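Print this page | E-mail this page

Search reports... Enter keyword Go

Flereo wiping cell - progress report to the Paulík fund
August 2, 2018
Prepared by Štěpánka Sýkora

When I last wrote, in May, the cell had one arm, one gripper and a long list of things that leaked. The list is shorter. The arm still wipes spills off a table, and your money still goes mostly into keeping it fit to do so.

Spending first, as I know that is the page you turn to. We paid $899 for the new gripper fingers and the spare wrist cable, both from Jurkis, and $584 for the gray work surface and its mounting. The cable was not in the plan. The old one had been rubbing on its clamp every time the wrist turned past the home position, and it retired in the middle of a demonstration. Branislav Kubíček has moved the clamp and added a longer loop of slack. He has also asked that visitors stop admiring the loop by pulling it.

The work area is now marked with blue painter's tape laid straight onto the gray. We tried engraved lines and we tried a projected grid, which was handsome and useless in daylight. Tape costs almost nothing, Libor Pešek can relay it in five minutes, and the wrist camera finds it reliably once the exposure is locked. The rule is that the tape gets replaced when a corner lifts. The rule is followed when Libor is in.
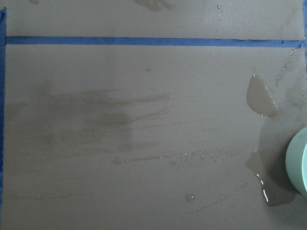

Work surface from the wrist camera, with puddles and a wiped streak inside the taped area.

Wet trials are where the remaining trouble lives. Clear liquid and tan liquid look like two different problems to the camera. A cloudy puddle has an outline it can follow, but thin damp smears are close enough to the color of the table that the cell will happily declare itself finished beside one. Shiny edges are worse. Svetozár Gajdoš spent most of a week turning the lamps away from the table, then most of another turning one of them back.

Since May we have logged 587 trials. I am not going to offer a success rate, as we changed the definition of "clean" partway through and the earlier numbers flatter us.

Maintenance has settled into a routine, and it is taped to the cabinet door:

Wipe the camera window with a dry cloth before the first run.
Check the finger pads for grit. Grit leaves scratches, and we have enough.
Run the wrist through its full turn by hand, with power off, and watch the cable.
Re-zero the gripper after any pad change.
Dry the table by hand at the end of the day, tape edges included.

The Plarker controller has behaved since its fan filter was cleaned. It had not been cleaned before, a fact Emília Šťastný discovered by opening it.

Still open: a drip guard for the wrist joint, drawn but not cut, and a second set of pads in a softer material. Both fit in what is left of the budget if no further cables retire. I would like your approval for the pads by the end of the month, as the supplier is slow and the current pair is wearing on one side.

E-mail this report to a colleague | Print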